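Drastora Sim Pack: data card and evaluation notes

Status: trial copy, September 2018
Vendor: Mornora
Evaluated at: Erkside, for the Unnithan sorting cell

Contents
2801 rendered episodes from a two-finger gripper, with joint logs and a license file. The vendor sells this as a ready-made replacement for bench data. We bought the smallest tier and would not go up a tier on what we have seen so far.

Layout
episodes/ holds one folder per run
logs/ holds joint states, plain CSV
splits/ holds the vendor's train and test lists

Known problems
The test list shares 37 episodes with the train list. Mornora was told in March and the download has not changed.
Log timestamps drift against the pictures on longer runs. Resample before use.
"Photorealistic" is the brochure's word. We have left it out of our own listing.
Contact forces are advertised, but the column is blank in 600 episodes.

Suggested use
Pretraining and loader tests. Do not report success rates from this pack alone. Support replies take 15 days, so plan around that.

Rendering quality
Shadows are the part of Drastora we trust least, and the sales sheet spends most of its space on them. A policy trained on them may learn edges that our real lights never make. Look at the green object between the black fingers: the shading on it breaks into hard patches, and the line between light and dark on the right side goes up in small saw-tooth steps. The dark upper half is speckled with grain. We have asked for a re-render with softer lights and have no date for it. 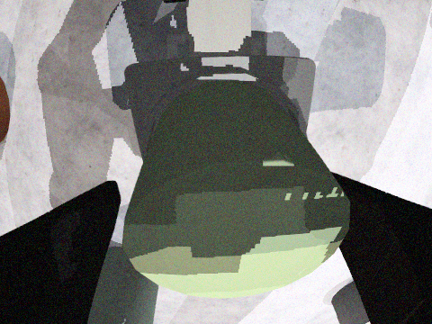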